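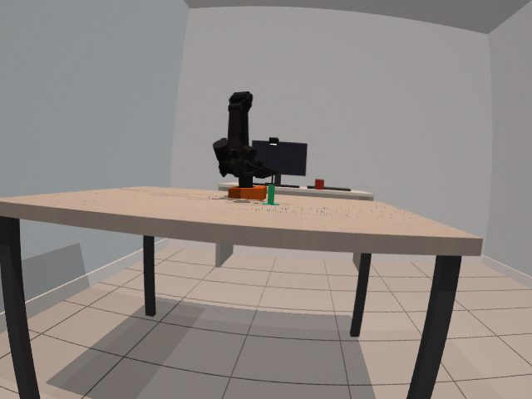 Re: [nedwood-makers] Simulating the arm before we drill anything

Hello all,

Thanks for the replies so far. I'm quoting the one I've been chewing on since last night:

> Before you put any screws in that bench, can you model it first? I lost
> most of October to an arm that couldn't reach its own parts tray. Also,
> what's all the black speckle on your table top? Is that noise in the
> render or did you put it there? And why is the arm so far back?

Right, so I've done the modelling, and the render is at the top of this message. It's the black arm on its orange base, set near the back edge of the table, with the green upright piece just to the right of it as the thing to pick up. The monitor and webcam are on the white desk behind, same as they will be at the workshop once I've cleared my end of it.

The speckle is on purpose! I wanted the top to look a bit like the Fastwood board we've got, which is full of little flecks, so I scattered 173 of them over it. They've bunched up in a band across the middle and I haven't worked out why – probably my random numbers aren't very random. If anybody has a nicer way of doing it I'm all ears.

As for the arm being far back, I wanted plenty of bare table in front for sorting later on. You may well be right that it's too much. I'm going to try it 15 cm further forward and see if the folded gripper still clears the green piece when it swings round.

The red cube on the back desk is staying put for now. I'd like to know whether the arm can get anywhere near it (I doubt it, but it costs nothing to try in a simulation).

Two things I'm stuck on:

1. The table legs come out slightly bowed, and so do the lines between the floor tiles. I think it's my lens setting in Skirkudden but I've changed it 4 times and I'm getting cross.

2. Has anyone got the Kongkaew joint limits file? The copy I have stops after the shoulder.

I'm at the bench most evenings from seven if you'd rather come and poke at it in person.

Cheers,
the one with the orange base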